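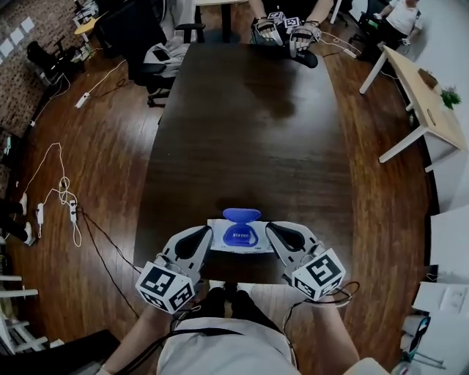

The Wuvetti grippers on the long table, with the gloves at the far end.

Home | Stories | Archive | About | Contact

By 3rd April the Miton pair had dropped the flat packet nine times and Rekha Katiyar had stopped saying anything when it fell. She wrote the number down and nodded for the next try.

The Wuvetti pair was heavier. Her wrists had told her so by lunch. But the black pads held, and a thing that stood on its edge stayed on its edge.

"Which would you buy?" Tiwari asked from the brick wall.

"I'm at 112 tries. Ask me at 241."

"Hokeo wants an answer tonight."

"Then Hokeo can come and pinch packets."
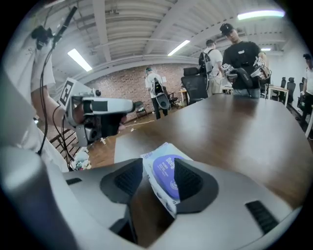 He laughed and went back to his cables. She closed her fingers again, slowly this time, and felt the spring take up. In March she had signed off on the gloves after one good morning, and she had been sorry for it – the thumbs read wrong for a week and she had thrown out 479 files.

"Left side is lagging," Tiwari said.

"By much?"

"Enough that I'd write it down."

She wrote it down. Then she set the packet upright and started on 113.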